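nevdale-pick: grasp planning and bin clearing for a single arm

Version 3, December release

This repository holds the planning and control code we use to clear mixed objects out of a bin, plus the small dataset the grasp scorer was trained on. It runs against a KUKA arm through the Kasmont driver. Other arms may work if you write your own driver node – we have not tried any.

What is in the repository

planner/ – grasp sampling, collision checks and motion planning
scorer/ – the grasp scoring network and its training script
skistar/ – the labeling tool, copied in as a submodule
data/ – 198 recorded bin layouts with grasp labels
config/ – bin geometry, gripper limits, camera poses

Each layout is stored as one color image, one depth map and a label file. Images come from a fixed camera. The arm is in view in part of the set, and those layouts carry the flag arm_in_view so you can filter them out if you train on full views only. 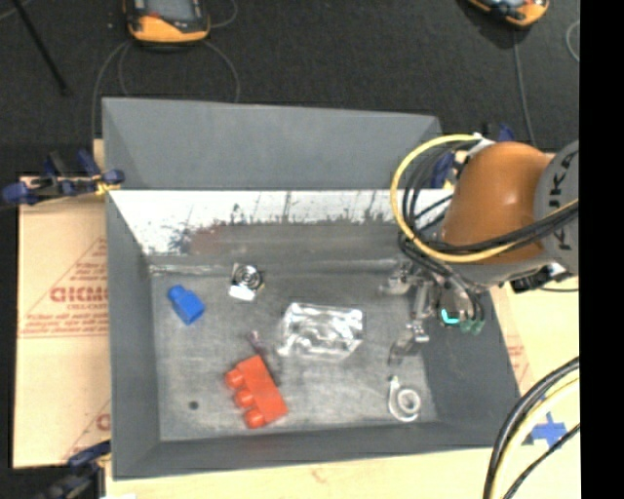 Dalen
Maintainer, perception and planning

Objects were picked to cover the cases the scorer used to get wrong. The large red toy brick and the blue plastic block are easy in depth and mostly serve as a baseline. Clear packaging is harder. The bin floor shows through it, glare lands on the rim, and the depth map often has holes there. Labels for clear items were drawn on the color image and then projected onto a plane fitted to the bin floor, so treat their height values with care.

The bin has scratched, scuffed surfaces. Early versions of the scorer proposed grasps on the bright scrape marks along the far wall. Setting use_bin_mask to true removes anything outside the floor polygon in config/bin.yaml. It does not help with marks on the floor itself.

Getting started

Install the requirements, start the Kasmont driver, then run calibrate.py before anything else. The default bin pose will not match yours. If you clamp the bin to the table, add the clamps as collision boxes in config/scene.yaml. Cables are modeled as one padded volume around the wrist, controlled by cable_margin. Too small a value lets the planner drag the loop over the bin rim.

Data split

Training uses 139 layouts and testing uses 59. The split is by session, so the same arrangement never lands in both.

Known issues

The planner gives up after 45 failed samples and returns an empty plan with no error code. Check for this in your own loop.

Small translucent objects are sometimes merged with a neighbor when they touch or lie close together.

License

Code and data are free for research use. See LICENSE.txt.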